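Felt in the bottom of a wooden desk organiser: glue it or leave it loose?
Bedby Home and Workshop Forum > Storage and Tidying

marrowfat
I've been given a wooden organiser box, the sort with a few little compartments and one big one, and the inside is bare. It lives on the hall table and takes keys, stamps, batteries, the torch and whatever comes out of pockets. Everything rattles and the keys have already marked the bottom. I want to line it. Do people glue the felt down or just cut it to size and drop it in? It was varnished inside as well, if that makes a difference.

tinlid
Glue it. Loose felt rucks up the first time you drag your fingers along it to get a coin out, and then you've got fluff and crumbs underneath. I use ordinary PVA, thinned slightly, brushed on the wood and not on the felt. Leave it overnight with a book on top.

oldcroft
PVA doesn't hold well on varnish. You need to rub the floor of each compartment with fine paper first or it will peel at the corners by Christmas. I did a cutlery tray for my sister without sanding and had to do the whole thing again.

sixpenny_bit
I'm in the loose camp. I've had a Vetthorpe box on my desk for years with loose felt in it and it comes out once in a while for a shake over the bin. Try doing that when it's glued. If it rucks up you cut it too small. It should be a tight push fit on all four sides.

tinlid
A tight push fit is fine until the felt shrinks. Mine got damp from a pair of wet gloves and came out a good bit smaller than it went in.

sixpenny_bit
Then don't put wet gloves in it.

marrowfat
There will be wet gloves near it, I can't promise otherwise. What thickness are people using? The craft shop does a thin one that looks like what we had at primary school and a thicker one that's twice the price.

oldcroft
Thicker one for the large compartment, thin one or nothing for the small ones. In a narrow slot thick felt takes up room you need and you can't get your fingers round things.

pegbag
Does anyone bother with the self-adhesive stuff? I bought a roll made by Pruneo and it was quick, but you get one go at it. Once it touches the side it's stuck there. I ended up peeling the backing off a strip at a time, starting from one end, and that went better.

tinlid
I wouldn't use self-adhesive in a box you like. When you want it off you're there with white spirit and a scraper and the finish goes with it.

pegbag
Fair enough, though mine was a cheap box.

harbour_lane
Colour matters more than you'd think. I put dark green in one and couldn't find a black biro cap or a spare fuse in it without tipping the thing out. A light felt shows the dirt but you can see what you own.

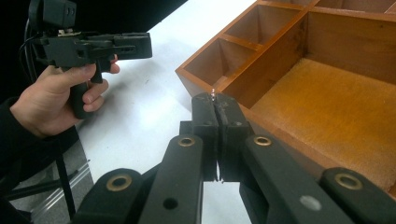

Small compartments are where I'd disagree with oldcroft, or partly. I line those too if they hold anything metal, and I do the big one first to get my hand in, as there's more room to work. A golden tan goes well with an orangey-brown varnish, and the pad in the large compartment is about the shade I'd pick for marrowfat's box. It has a bit of fuzz to it, so go over that sort with a lint roller now and then. For cutting, make a paper template of each space, push it into the corners with a ruler and trim until it lies flat, then cut the felt a hair bigger. Don't trust a tape measure. The spaces in these boxes aren't always square.

oldcroft
Agree on the paper template. On the small ones I'll meet you halfway, keys yes, stamps no.

sixpenny_bit
Light tan is what I've got, and it doesn't show dust badly. Ink is another matter.

marrowfat
Thanks all. I've got a sheet of the thick in a tan and will do the big compartment loose to begin with. If it moves about I'll sand and glue it. The batteries can go in one of the little ones without any lining.

tinlid
You'll be gluing it by August.

pegbag
If you do glue, mask the partitions first. It gets on them however careful you are and it dries shiny on some varnishes and cloudy on others.

marrowfat
Template done this evening in brown paper. One side is a few millimetres longer than the one opposite, so harbour_lane was right about that. Felt is in, it's a snug fit and the keys have stopped rattling. I haven't tried the wet gloves yet.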